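Ellavcombe Talk > Local Politics > New poll on the August bond vote

gravelroad
2022-06-29
Stondent put out a poll on the transit bond. 1,083 likely voters, yes side up by 2 in Ellavcombe. The Yes people are already calling it a lead. I don't buy it.

meesuk_mom
It is a lead. Two is more than zero.

gravelroad
The margin of error printed at the bottom is 3. So it could be tied, or No could be ahead. And what's a "likely voter" in an August election with one question on the ballot? Whoever picked up the phone and said sure, I'll vote.

tallpines
Stondent had the Drarkton school levy passing easily. It lost. I wouldn't plan my week around these guys.

oldferry88
They had the levy close, tallpines, I still have the page saved. You're thinking of the robocall poll.

tallpines
Maybe. Close and wrong is still wrong.

meesuk_mom
So any poll you don't like is junk, got it. Did either of you read the crosstabs?

oldferry88
I did. Meesuk is broken out separately and Yes is up 20 there. No idea how many Meesuk people they reached, it doesn't say.
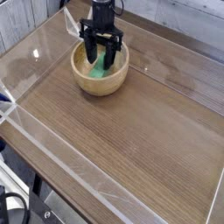
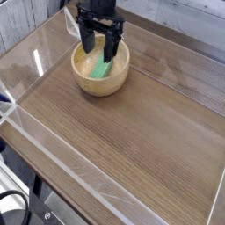
Green block, wooden bowl.

gravelroad
That's my problem with it. Without the subgroup size, the 20 tells me nothing. Could be a handful of folks on one street.

meesuk_mom
Or it could be that we're the ones who'd get a bus. Everybody I talk to out here is voting yes.

tallpines
Everybody I talk to is voting no. Neither of us is a poll.

oldferry88
Who paid for it? The release says "sponsored" and leaves it there. I wrote to ask and haven't heard back.

gravelroad
If they answer, post it. Until then I'm treating the race as tied.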